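Review: Trurkeck hand controller for teaching a robot arm

I bought the Trurkeck controller in April, after using an older Marow set for two years. The kit costs 680 dollars and contains one handle with a trigger, a base, two cables and a thin printed manual. You hold the handle, the arm copies your hand, and the software saves every move as one demonstration.

Setup took me one evening. The manual is short and skips the part where you set the zero position, so I had to find this on the Pennington forum. After that the arm followed me well, with a very small delay.

For testing I wanted something long and not too heavy, with weight far from the place where you grip it. A badminton racket is good for this. The task was to take it by the handle, lift it, turn it and put it down again. 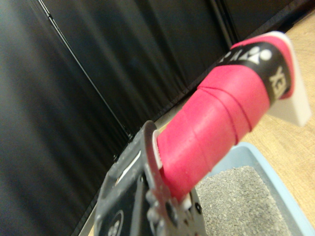 Saodah Chin wrote to me that she would never begin with a long object, and that a new operator should record blocks for one full day before trying anything that can swing. I agree for beginners. With the Marow set I also began with blocks.

I recorded 80 demonstrations and kept 77 of them. The three others I deleted because my hand was shaking when I closed the trigger. The trigger is the best part of this product. It has a soft first half and a harder second half, so you can feel when to stop pressing. Grip tape gives a little under pressure, and on the old set I always squeezed too much.

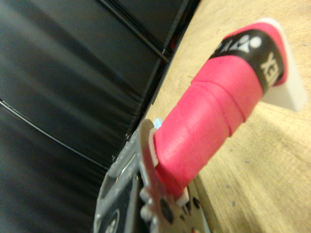

Turning the wrist is less comfortable. After 6 or 7 demonstrations in a row I needed to put the handle down, because it is thick and my hands are small. Urnwood sells a slimmer cover that fits, but for this price it should be in the box.

The software is simple. You can replay a demonstration, cut the beginning and the end, and give it a name. You cannot undo a cut, so please make a copy first.

I give it four stars of five. If you already own the Marow and mostly move boxes, keep it.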